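Prondholm day trip, worth it or not?

gravelpike
Joined: July 2020
Posts: 78
Every travel list says Prondholm is the best small town for a weekend. I have one free day in December. Is there enough to fill it, or is this another place with one lighthouse and a gift shop?

carkside_ed
One lighthouse and a gift shop. The lighthouse has 314 steps and costs 30 dollars to climb. You can get the same view free from the Holtus overlook.

mollusk37
Not the same view at all. Holtus faces the wrong way for the harbor. Have you been up there lately? The trees have filled in.

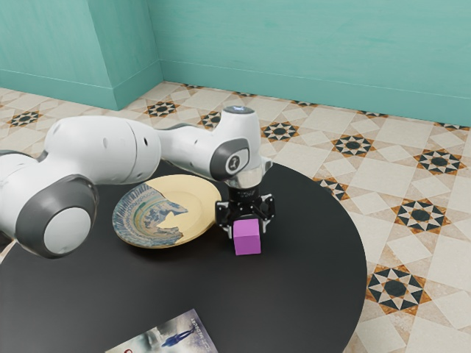 And the old customs house is good, if you like that kind of thing. Give it an hour.

carkside_ed
I was there last fall and saw the harbor fine. An hour in the customs house is generous. Half the rooms were roped off and the sign said "reopening soon," same as the year before.

tern_left
What about the Kirui Gardens? The website says open all year.

gravelpike
Websites say a lot. Open and worth seeing in winter are two different things.

mollusk37
The glasshouse is heated. Outdoor beds, no, skip those. Park on the Carkside end, the main lot fills up by ten.

carkside_ed
In December? I have never seen that lot full in December.

gravelpike
So that's two votes and no agreement on which way a hill faces. I'll check a map.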